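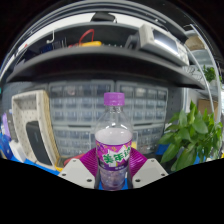 Attachment 1 - Mirinda bottle in the hand-held gripper, bench 2

Support > Rurnard grippers > Ticket 142 > Log
4 min read

Ticket 142: gripper pads letting go of drink bottles during open day demo
Opened by: Efa Lloyd, Tisside
Picked up by: Baoshan Liang, Rurnard support
Status: closed

Efa, first entry, 21st April

Hi all, hoping someone can help before the second round of visitors comes through. We've got the open day on at Tisside and I'm running the "grab it yourself" bench, where people squeeze the hand-held Rurnard gripper and pick things up off the blue mat. Went beautifully with the foam blocks. Then a kid from the Sivville school group asked if it could hold a drink bottle, and of course I said yes (big mistake).

It holds, then it creeps. You get the bottle upright between the fingers, everyone says ooh, you lift, and over the next few seconds it slides down through the pads until it's hanging by the shoulders. Twice it went right through and onto the floor. Lid was on, thank goodness.

What I've tried so far:
- wiped the magenta pads with a dry cloth. No change.
- wiped the bottle as well. Slightly better, then the same again.
- squeezed harder. My hand hurts and the bottle dents.
- swapped to the other handle we've got, serial ending 193. Exactly the same, so I don't reckon it's the one unit.

Baoshan

Thanks Efa, good list. Couple of questions. Where on the bottle are you grabbing? And is the stuff on the pads at all shiny when you tilt it to the light? Also, how long since the pads came off?

Efa

Grabbing wherever the visitors grab, so all over the place! Mostly on the label. The pads do have a bit of a shine on the ridges now that you mention it. Never had them off - I got the kit in February from Gwilliam, who had it for their own demo days, and I just took it out of the case and plugged on.

Baoshan

OK, I think it's two things on top of each other. The shine will be hand cream or sunscreen off people's fingers, we see it at every public event. A dry cloth just pushes it around. Use warm water with a drop of dish soap and an old toothbrush, go along the ridges, rinse, and let them dry properly before you put them back. No alcohol wipes please, they harden that material.

Second thing is the label. It's a slick wrap, and if it can turn on the bottle at all then your pads are gripping the label and the bottle is slipping inside it. Have a look while someone holds it up. Does the printing stay put while the bottle drops?

Efa

Oh that's sneaky. Yes!! The label stays and the bottle goes. I'd been watching the cap the whole time and never looked at the writing.

Pads are off and in the sink now. One of the little screws on the left finger was loose as well, a good half turn. Is that a worry?

Baoshan

Wouldn't cause this by itself but it'll let the finger flex. Nip it up by hand with the small driver, finger tight and a touch more. Don't crank it, it's going into plastic.

Efa

Done. Pads clean and dry and back on, and I ran a strip of double-sided tape under the loose edge of the label. 20 lifts in a row with no creep, gentle squeeze. Then I let the Sivville kids back at it and they couldn't get it to drop either, though they gave it a fair go (shaking, upside down, the lot).

I've put a tub of soapy water and the toothbrush under the bench for the afternoon. Could you send me a spare set of pads anyway? Same colour if you've got it, the kids like the pink.

Baoshan

Spare set going out to Tisside tomorrow, magenta. I'll add the sunscreen bit to the open day checklist, it really should've been in there already. Closing this one - just reply here if the creep comes back and it'll reopen.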